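Makance Home Kitchen Laundry Workshop Search

Workshop > Surfaces > Cleaning

Getting marks off a white worktop

Most marks on a white worktop come off with warm water and a drop of dish soap. Leave the wet cloth on the spot for a few minutes before wiping. Dried glue needs longer, and a plastic scraper held nearly flat.

For pencil and rubber scuffs, use a plain white eraser. Baking soda mixed to a paste works on tea and coffee stains. Rub lightly, then rinse twice, as the residue dries to a haze.

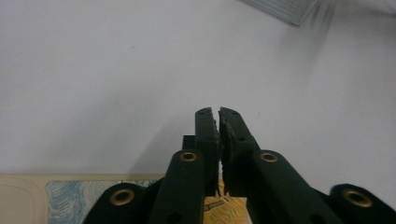

Permanent marker comes off with rubbing alcohol on a cotton pad. Try it on the underside first. Keep acetone away from painted and acrylic tops.

If a scratch has to be sanded out of a solid surface top, start with 600 grit, used wet, and finish with 2,000. Don't sand laminate. The pattern layer is thin and can't be put back.

Wax once a year if you like the shine. I do mine in June, with the windows open.

Sneha Dhillon, 7 April 2018

Related
Storing sandpaper so it stays flat
Which scrapers to keep in the drawer
Removing old shelf liner
Oil or wax for a butcher block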